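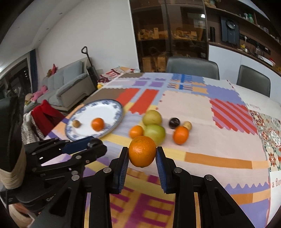
Leopoldo Gallegos wrote in to ask why I keep telling people to test finger pads on soft fruit when foam blocks are cheaper and don't go bad. His point was that blocks are all the same size, so two pads can be compared fairly, and that no two mandarins are. He would run 200 grabs on a block and be done with it.

I do use blocks, for checking that the linkage closes square. For comparing pads I still use fruit. A foam block hides too much squeeze. A mandarin gives under the pads, its skin is slick in some spots and rough in others, and it will roll if the fingers meet it off center. Those are the things a pad has to deal with later, on a real job.

This page covers how to compare two sets of pads on a hand-held parallel gripper at a kitchen or dining table. You need one evening.

What you need

A hand-held gripper with two parallel fingers and removable pads
Two pad sets to compare (I used the ridged Sernby and the flat Grudier)
Mandarins, plus a few other items such as an apple, a pear, a kiwi, a plum and a small potato
A plate with a rim
A kitchen scale that reads in grams
A notebook

Step 1. Check the linkage

Take the pads off and close the fingers slowly. They should meet along their full length. If the tips touch first, loosen the pivot screws a quarter turn, press the fingers together by hand, and tighten again. Open and close it 12 times. If it binds anywhere in the travel, back off the last screw you tightened.

Put the first pad set on and check again. Pads that are not seated all the way will look fine when open and tilt when they press on something.

Step 2. Weigh and mark the fruit

Weigh each piece and write the weight down. My whole set came to 943 grams. Put a small dot on each mandarin with a marker so that you can tell them apart, and so you can see later whether one has turned in the grip. Throw out anything with a soft spot before you start.

Step 3. Lay out the table

Leave the tablecloth on. Cloth keeps round things from rolling away, and it moves a little when you push on it, so you will find out if you are coming in too low. A busy print is fine for grip tests. If you are also recording video for tracking, try it once on the print and once on a plain cloth, and keep the two sets of results apart.

Put some of the fruit on the plate and some on the cloth, with a few pieces close together. Picking from a group is harder than picking one that stands alone, and the plate rim gets in the way of the fingertips.

Step 4. Run the picks

For each pick:

Open the fingers a little wider than the fruit.
Come down until the pads are level with the widest part.
Close until the fruit stops moving, then stop.
Lift it a few inches and hold for a slow count of five.
Set it down without dropping it.

Write down one of four results: held, slipped, turned, or marked. "Turned" means the dot moved. "Marked" means the pads left a line in the skin that is still there a minute later.

Go through every item, then start over. Swap pads and do the same number of rounds in the same order. If a mandarin gets soft from handling, replace it and note the new weight.

Step 5. Read the results

Don't add everything into one score. Sort by item first. In my log of 571 picks, the ridged pads held mandarins better and marked the plum more often. The flat pads were gentler on the plum and let the potato turn. A single total would have shown the two sets nearly even.

Check the plate picks separately too. If most of your slips are there, the trouble may be finger thickness and you can leave the pads alone.

Common problems

The fruit shoots out sideways. You are closing above or below the widest part. Lower your wrist and try again.

Every pick comes out "marked." You are squeezing by habit. Snežana Vidmar suggested putting a strip of tape on the handle at the point where the mandarin first stops moving, and closing to the tape. It works for one size of fruit only.

The pads feel greasy. Citrus oil builds up. Wipe with dish soap and water and let them dry before the next round.

Updated November 22, 2023, with the note on citrus oil.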